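Visit notes: Skekell vocal studio and rehearsal rooms, open day

Mar 31, 2025

The Skekell building has been letting rehearsal rooms to choirs and gospel groups since February, and the open day was the first chance to hear the main tracking room with a full ensemble in it. I went on behalf of our own choir, Trisano, which needs a room for recording backing vocals. The notes below follow the order of the tour.
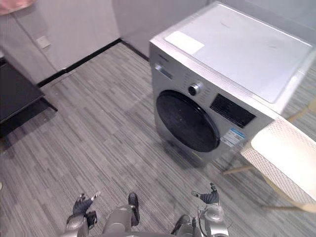 *Reading time: 2 minutes*

## Main room

The live room is rectangular, with the control room on one of the short sides. The ceiling slopes away from the glass. Lawal Adeleke, the house engineer, gave the reverberation time as 0.41 s in the mid band with the curtains drawn. Opened, they lengthen it enough to hear, mainly in the upper voices. Low frequencies are less well controlled. A sustained bass note near the back wall builds up noticeably, and a bass section should stand at least a metre and a half forward of it.

The demonstration group was Nellano, a gospel choir of 20 singers with piano and Hammond organ. They sang two pieces. In the first they stood in a shallow arc in front of a spaced pair of omnidirectional microphones, with one cardioid on the soloist. For the second, the sections were split and each was given its own microphone. Playback of both was offered in the control room straight afterwards.

The first take was the better recording. Consonants were together and the blend held when the tenors went up to the top of their range. In the second, spill from the sopranos into the alto microphone left a hollow sound that equalisation reduced but did not remove. Adeleke said most visiting choirs ask for close microphones and then use very little of them in the mix.

## Solo booth

The booth takes one singer comfortably and two at a push. It is dry, and quiet enough for soft lead vocals. Talkback is clear. Headphone feeds come from an 8-channel personal mixer, and each singer sets their own level of click, piano and guide vocal. The cable to the left-hand headphone point crackled when moved, and this was reported to the desk.
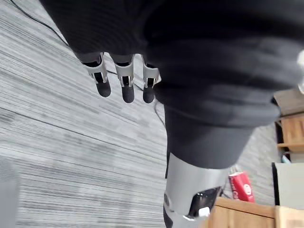

## Vocal workshop

Orathai Chaimongkol led a session on backing vocals in one of the smaller rooms. She had nine of us sing a three-part chorus, first with vibrato and then without, and recorded each pass. Cut-offs were the weak point. Her method is to assign the final consonant to one singer per part while the others leave it off, and it tidied the ends of phrases within a few attempts.

## Booking

Rooms are let in half-day blocks through Huanca, the online booking system. An engineer is charged separately. The organ stays in the main room and is included in the hire; the piano is tuned weekly, and an extra tuning has to be requested in advance.

For Trisano I would book the main room for a half day, use the spaced pair, and keep the booth for leads. Still to confirm: parking for the minibus, and whether files are supplied at 96 kHz or only at 48.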